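13 Oct 2024
Prep bench, green onions again

Picked up where we left off in September. Velimir still wants the cut-length rule in the Wurnari prep sheet and I still don't believe in it. The sheet says every stalk gets trimmed at the root, laid on a slant, and cut from the white end toward the green. Fine. It then claims this gives even rings "regardless of blade". I doubt that very much. Whoever wrote it had one good knife and one good bunch of onions.

Blade today is the cleaver. I argued for something thinner. A cleaver on a green onion is a lot of steel for very little vegetable, and the white part wants to roll before the edge bites. The greens are the opposite problem. They flatten, the layers slide over each other, and you get a string of rings still joined at the bottom like paper dolls. Krešimir says that's a dull edge. I say it's a board with a dip in it. We have had this talk before.

So, the board. I put a straightedge across ours this morning and could see light under the middle. Not much, but a tube of onion leaf doesn't need much. Flipped it over and the other side looked better to me, though I wanted it to look better, so take that for what it's worth. Rozália is supposed to bring the Braltari board from her place so we can compare. She has been supposed to bring it for 2 weeks.

Roots: the sheet says to leave them on until the last cut so there's something to hold. I don't mind that one. But the stringy bits end up all over the place and get into the pile, and then somebody has to pick them out.

Ginger is next on the list. No opinion yet, except that the sheet gives it 60 seconds a piece including peeling, and I'd like to meet the person who does that on a knobby one. I'm writing it down as a wish.

The little peg racks can stay on the left for now. Kojo wants them off the table while we cut. They don't bother me, and long leaves hang off that side of the board whatever we do.

To do:
— sharpen the cleaver, then repeat with the same bunch, so we can stop blaming the edge
— wipe the board between bunches, every time, including when Krešimir is in a hurry
— ask Velimir where "regardless of blade" came from

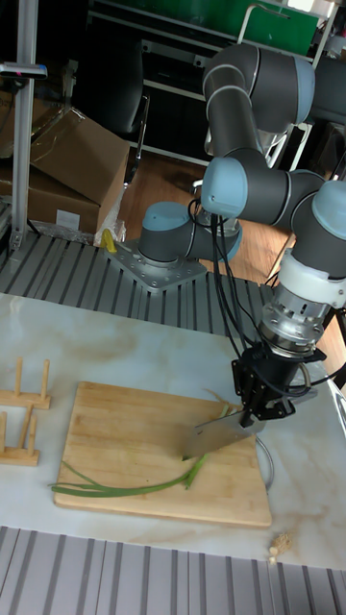 Despina: I'd cut the white and the green as separate batches before you go shopping for boards. Mine only ever stay joined at the green end, and that's on a board I know is flat. Also, please stop using bunches from the back of the fridge. Limp ones won't cut clean with anything.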